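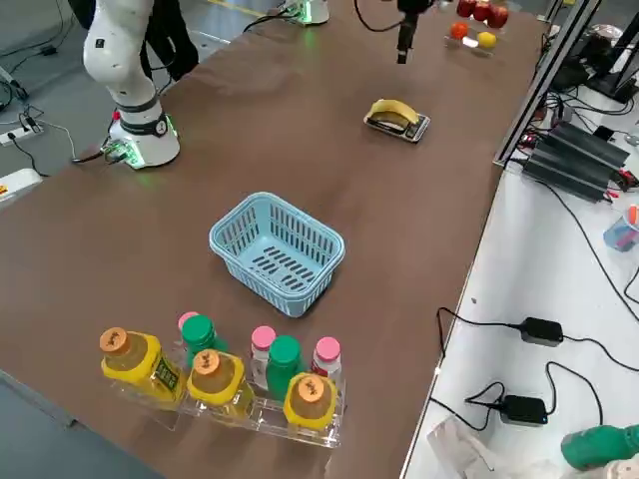 Lightfoot, July 11, 2019

How to check an app download figure before you repeat it

Every vendor deck has a big download number in it. Most don't survive four simple checks.

1. Find out who counted. Rekex reports installs from its own ad network, so phones that never see its ads don't exist.

2. Ask whether updates and reinstalls are in there. When I wrote to Camell, it took 14 days to get a vague answer.

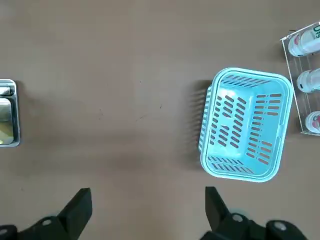 3. Look for the time window. "Up 8% since January" may only mean January was bad.

4. Compare downloads with people who still open the app two weeks later. If the vendor won't share that, leave the number out of your report.

Zulema Orellana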